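4.2 Collecting Cloth Demonstrations in Occupied Homes

The cloth portion of the Wundwood set was collected with hand-held grippers. An operator carries the tool to the work surface, performs the task with it, and returns the cloth to a new starting state before the next recording. No robot is present during collection. The motion of the tool and the opening between its pads are recovered afterward and mapped to the arm used in Section 5.

We chose homes over a laboratory bench for one reason. In the earlier Inumholm trials, a policy trained on plain gray tables located the edge of a towel well on those tables and poorly on anything else. Printed surfaces were the hardest case. A border or a letter in the print was often taken for a hem, and the gripper closed on a part of the table covering where there was no fabric to lift. We therefore asked operators to keep whatever covering was already on the desk or table and to leave shelves and nearby items as they found them.

Each session used two cloths placed together without folding or smoothing. Operators were told to let the pieces overlap, so that the policy must decide which layer to grasp first. They were free to choose the colors, and pairs close in tone were accepted along with pairs that differed strongly. A session held 30 demonstrations, and the pile was disturbed by hand between one demonstration and the next.
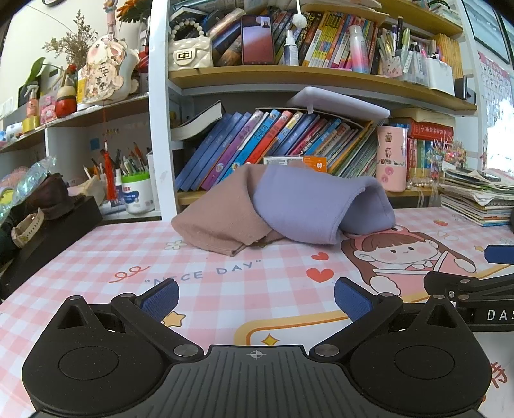
Figure 6. Two overlapping cloths on a printed tablecloth, seen from the camera on the hand-held gripper. The blue pads are open.

Demonstrations were removed if the view of the pads was lost during the grasp, or if the operator's free hand touched the cloth after recording had begun. The second rule was applied strictly — even a brief touch can change the shape of a fold — and it accounted for most of the removals. After this step 1,000 demonstrations remained for training. A further 10 sessions, all from homes that do not appear in the training set, were held back for testing.

Labels were kept simple. For each demonstration, one annotator marked the first frame in which both pads touched fabric and the frame in which the upper cloth was clear of the lower one. A second annotator checked the marks, and cases in which the two differed by more than 15 frames were reviewed together. Most of these involved thin fabrics that clung to the piece underneath and came away slowly.

The same procedure was followed for the Fernico comparison set, with a single change: the table covering was replaced by a plain white sheet. Camera settings, pad material and session length were not altered. Both sets were processed with the Cherkaoui alignment tool described in Section 3, and the resulting trajectories were resampled to a common rate before training.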